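Le concours Skunar est une compétition scolaire de robotique de manipulation, organisée chaque année entre des clubs d'établissements secondaires. Il porte sur le rangement et le tri d'objets domestiques par un bras robotisé posé sur table. Les équipes comptent au maximum 14 élèves et un encadrant. L'épreuve la plus connue est celle dite « du panier ».

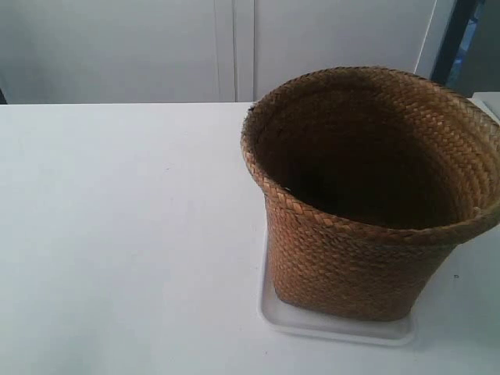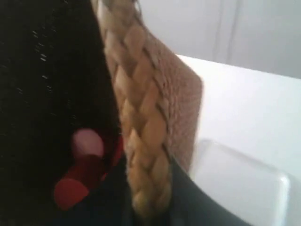
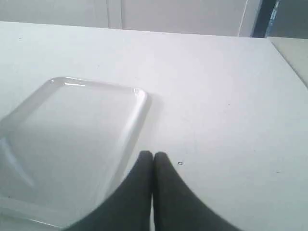
Poste de travail du club d'Unthorpe. Les deuxième et troisième vues proviennent de la caméra de poignet.

L'épreuve du panier consiste à prendre des objets de petite taille dans un contenant souple et à les déposer dans un contenant rigide, ou l'inverse selon le tirage au sort. Elle a été proposée par Filipa Gouveia, professeure de technologie à Unthorpe, pour remplacer un exercice d'empilement de cubes jugé trop facile à programmer à l'avance. Le règlement n'impose ni couleur ni matière. Les clubs s'entraînent donc avec ce qu'ils trouvent, et le matériel varie beaucoup d'une équipe à l'autre. Un panier tressé à bord épais, comme celui d'Unthorpe, présente une ouverture irrégulière qui oblige à recalculer la hauteur d'approche. Les bacs transparents posent une autre difficulté : sur une table blanche, la surface se voit au travers et le contour se réduit presque aux reflets du rebord. Plusieurs équipes ont perdu des points sur ce seul élément.

Déroulement

Chaque équipe dispose de 4 essais. Un essai est noté sur 100 points, répartis entre la prise, le transport et la dépose. La chute d'un objet hors de la table met fin à l'essai, mais les points déjà acquis sont conservés. Le meilleur résultat est retenu, et en cas d'égalité les juges comparent le deuxième. La commande à distance est autorisée pendant l'entraînement, où elle sert à enregistrer des démonstrations. Elle est interdite en finale.

Les enregistrements doivent être remis avec un carnet de bord tenu par les élèves. Le carnet ne rapporte pas de points, mais son absence entraîne une exclusion du classement.

Histoire

La première édition s'est tenue à Asurcombe, dans le gymnase du lycée, avec des bras prêtés par l'atelier Bañez. Lourenço Louro, alors responsable du club local, en a rédigé le règlement, dont la structure a peu changé. La finale a lieu en octobre. Le club d'Unthorpe a rejoint le concours à la deuxième édition et détient le record de démonstrations remises pour une même saison, soit 416.

L'ajout de la caméra de poignet, facultative au départ, est devenu obligatoire à la demande des juges, qui souhaitaient pouvoir revoir les prises contestées. Les clubs qui n'en possèdent pas peuvent en emprunter une à Asurcombe.

Voir aussi

Atelier Bañez
Règlement du concours Skunar
Préhension robotique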